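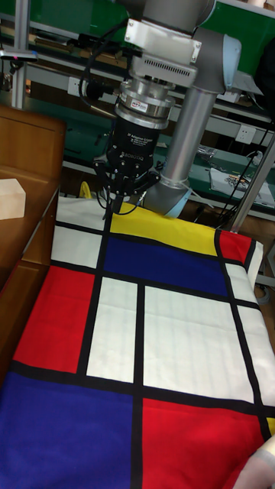
4 min read

4.2 Color blocks and the sense of order

The grid patterns gave us the result we were most excited about. We showed 120 shoppers at the Macedo and Givau stores a set of 16 printed table linens, and asked them to sort the designs from "calm" to "busy" in any way they liked. Prints with flat primary colors and thick black lines, in the manner of Mondrian (Figure 3), landed near the calm end far more often than we had guessed. Small florals, which we had expected to win easily, were scattered all over the scale.

Why should such loud colors feel restful? We think the lines do much of the work. A heavy black border gives the eye a place to stop, and each block can then be taken in alone — red first, say, and then the white next to it. When we thinned the lines in the Ostico version of the print and kept the colors the same, 13 of the designs' strongest fans moved it toward "busy" at once. It is a lovely effect to watch!

Figure 3. Large cloth with a grid of primary colors and black lines.

Age made little difference to the sorting. Store did: the Givau shoppers used the middle of the scale much more, and we return to this in Section 5, along with the December repeat using the Prument linens.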